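Lokthorpe Tabletop Gallery: Phones, Cables and the Good Brown Table

Welcome back to the tabletop page! If you're new, this is the corner of the Lokthorpe gallery given over to small everyday tech on a very nice piece of wood. Phones mostly, plus their cords, chargers and plugs, and whatever else needs a flat place to sit while it wakes up or fills its battery. The full Lokthorpe collection now stands at 1,305 pictures, and this page had 2,272 visits last month, which I was tickled by, considering how much of it is charging cables.

One new picture this time, down at the bottom. I've put my notes ahead of it, so scroll on past if you only came to look.

About the table

People write in about the table more than they write about the phones (fair enough). It's wooden, it came from the Harner clearance, and it lived in a hallway for years under a stack of phone books before it was rescued and brought into the light. The finish is a warm brown and the grain comes up as darker lines that run along with the edge. In a bright room it throws back the light in soft patches, and those patches drive me batty when I'm trying to keep glare off a screen, but I wouldn't trade them. A black phone on a plain white desk can look a bit like a hole in the page. Put the same phone on brown wood and you get edges, warmth, a bit of company.

Care is simple. A damp cloth, then a dry one, and a little Ristari wax in February when the heating has been on for months and everything feels parched. No coasters are needed for phones, though I do keep one out for my tea. Please don't ask about the ring near the far corner. That was me.

About the wall

White, plain, and staying that way. I had a go at hanging a calendar back there once and every phone screen in the set seemed to have a tiny month of October floating in it. Down it came.

Why start-up screens?

I love them! Most of us see one and look away, or go and fill the kettle. But somebody sat and worked on that screen, picked the colours and decided how big the name should be, and it's on show for a few moments before the clock and the messages barge in. I like the pale ones best. A light background on a black phone gives you that lovely glowing panel with a thin dark border round it, almost like a little window set into the table.

The blue ones are my favourites of the lot. Blue against brown wood is hard to beat, and it holds its own in morning light, when a dark screen would just show you the ceiling. If you have a phone at home that starts up in blue, try it on a wooden surface with the curtains open. Worth the two minutes.

I should admit I missed the start-up screen on 3 phones in a row before I got the knack of it. You press, you wait, you glance down to straighten the cord, and there's the lock screen looking at you as if it had been there all day.

About the cords

A reader asked why I don't tidy the cables out of the way. I like them in! A cord tells you the phone is being used, and a thin black one makes a good strong line across the grain. I let it run straight where it wants to, out from the bottom of the phone and off across the wood. The white ones show up more, and a bit of bare metal on a plug will always find the light and sparkle, even on a grey day.

For the curious, the cords live in the Dlamini tin, an old biscuit tin with a hinged lid. There are 6 in there at the moment. They go in coiled and they come out in one knot, every single time, and I have made my peace with it. My one rule is that anything with a cracked sleeve or a wobbly end goes off for recycling that same day. A frayed cord isn't charming, whatever the light is doing.

A few tips if you're setting up your own table

Wipe the screen first, then wipe it again. Fingerprints hardly show while a phone is asleep and then come up like a road map once the screen is pale and bright.

Lay the phone flat. I know there are some lovely stands out there, but flat on the wood gives you the whole shape of it, and the reflections are easier to manage when you can slide the phone an inch either way.

Turn the table, or turn yourself. Grain running on a slant across a picture has more go in it than grain running dead level, and it lets a bit of wall sneak into a corner so your eye has somewhere to rest.

Start with the cord plugged in. I learned this from an old handset that showed me a flat battery symbol eleven tries running. Pretty enough symbol, but you can only use it so many times.

Go early if you can. By half past nine in the morning the light has come round to the side here and the browns are at their richest. After lunch it all goes a bit flat and custardy until supper.

And leave the brightness up! A lot of people dim their screens for pictures, and then the colours go muddy. If the name on the screen is in dark lettering, a good bright background is what makes it easy to read.

What's coming up

I'm hoping to do a run of older flip phones next, if I can scrounge enough chargers that fit. Every one of them seems to want its own shape of plug, so the Dlamini tin may need a bigger sibling. After that I'd love to do a page of kitchen timers on the same table. They've got such good faces. And someone has kindly offered a travel radio with a leather case, which will look a treat against that grain.

If you've got a favourite start-up screen, old or new, send a note through the Lokthorpe contact page and tell me what colour it is. I read all of them, usually with the tea, usually over the ring in the far corner.

Now for the new one. A big phone, a pale blue screen with a darker blue circle in the middle of it, the name in dark letters near the bottom, and a thin black cord heading straight off across the table. Blue on brown again. I couldn't be happier with it!
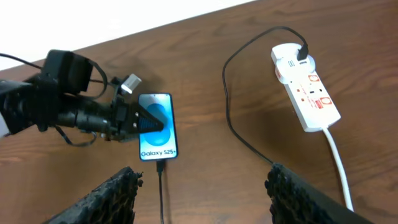 Galaxy S25+ start-up screen, plugged in on the brown table. Lokthorpe Tabletop Gallery.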